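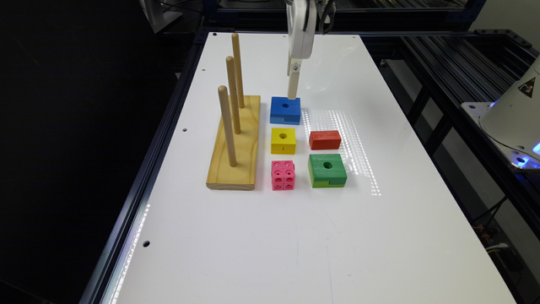
4. Toys with loose parts in the loan records

4.1 How the records were kept

The two lending libraries, Nandora and Zutik, recorded their loans in different ways. Nandora used a card for each toy. The card stayed in a box by the desk while the toy was on the shelf and moved to a second box when the toy went out. Each family wrote its name and the date on the next free line, and whoever was on the desk added a note when the toy came back. Zutik used a bound book with a page for each family, so that the history of a single toy has to be pieced together from many pages. For this reason most of what follows on the wear and loss of parts rests on the Nandora cards, and the Zutik books are used mainly for the order in which families borrowed.

We had about 300 cards from Nandora. Some were plainly second cards, begun when the first was full, and these were joined to the earlier card where the toy's name and shelf mark agreed. Where only the name agreed they were left apart. A card headed "bricks" with no shelf mark could belong to any of several sets, and we did not try to place it.

Return notes are short. "Complete", "all there" and a simple tick are the most common, and we treated them as meaning the same. Former desk staff were not quite of one mind on this. Izzati Chong, who worked at Nandora for most of the period, told us that a tick meant the box had been opened and looked into, while "complete" meant the parts had been checked against the list in the lid. Hakim Ginting remembered no such rule. As the cards themselves give no way of settling the matter, the figures in the next section of the paper should be read with some care.

4.2 What was classed as a loose-part toy

The catalogues of the two libraries do not share a set of headings. Nandora's follows the Besson scheme, in which toys are grouped by the age of the child. Zutik's follows its own list, grouped by what the child does with the toy: pushing and pulling, fitting, building, pretending, and so on. We needed a class that could be applied to both, and settled on any toy that is lent as a single item but comes apart into pieces that can be put down in different places.

This covers jigsaw puzzles, building bricks, threading beads, tea sets, farm animals lent by the bag, and sorting and stacking toys of all kinds. The simplest of the last group is the peg stand, with a flat wooden base and three upright dowels, used together with a number of coloured blocks (Figure 1). It leaves out dolls lent without clothes, ride-on toys and most musical toys. A xylophone with a beater on a string was left out, and one with a separate beater was kept in. This may look fussy, but the beater is by some way the part most often noted as missing on the cards for musical toys, and leaving these toys out would have hidden that.

Board games gave the most trouble. They fit the definition, yet they were borrowed by older children and kept for longer, and at Zutik they were for a time written in a separate book which has not been found. They are left out of the main tables and dealt with on their own in Section 6.

4.3 Notes of missing parts

A missing part was usually written on the card in a few words, such as "1 bead short" or "no lid". In the better-kept years a second note follows when the part was brought back. Late returns of parts were common. Families found them under furniture or in the bottom of a bag and handed them in on the next visit, sometimes long after the toy itself had gone out to someone else. One entry from August reads only "green one back, thanks", and the card does not say what the green one was.

The desk's response to a missing part depended on the kind of toy. A jigsaw with a piece gone was normally withdrawn. Building bricks were hardly ever withdrawn, and the list in the lid was altered to match what was left. Sorting and stacking toys fall between the two. If a toy could still be used in the way the list described, it went back on the shelf. If it could not, it was put aside in a repair cupboard, and at Nandora a parent, Sugeng Latuheru, turned replacement pegs and rings for some years on a lathe at home. Repaired toys carry an "R" in the corner of the card.

Amundsen has argued from similar records at the Beltero library that repaired toys are lent less often than sound ones, and that borrowers notice and avoid them. The Nandora cards do not support this. Toys with an "R" went out about as often after the repair as before it. There is, however, an obvious difficulty, in that a toy was more likely to be repaired if it was already in demand. An unpopular toy with a broken peg may have stayed in the cupboard and left no further trace on its card.

4.4 Length of loan

The usual loan at both libraries was two weeks. Loose-part toys were returned late more often than toys in one piece, and the desk notes suggest why: several families said they had held a toy back while they looked for something belonging to it. Fines were charged at Zutik only. Nandora dropped them early on, after Vasco Guerreiro, then in charge of the desk, complained that they were putting people off coming back at all.

Toys for children under five were renewed more than any others, and among these the sorting and stacking toys were renewed most. Some were renewed so many times that the family in effect had them for the year. We counted a run of renewals as one loan. Counting each renewal separately would raise the apparent use of this group well above that of the jigsaws, which were seldom renewed and, once finished, tended to be swapped for another.

Correspondence: Wenche Amundsen, Toy Lending Records Study | © The authors, February 26, 2010 | Back to top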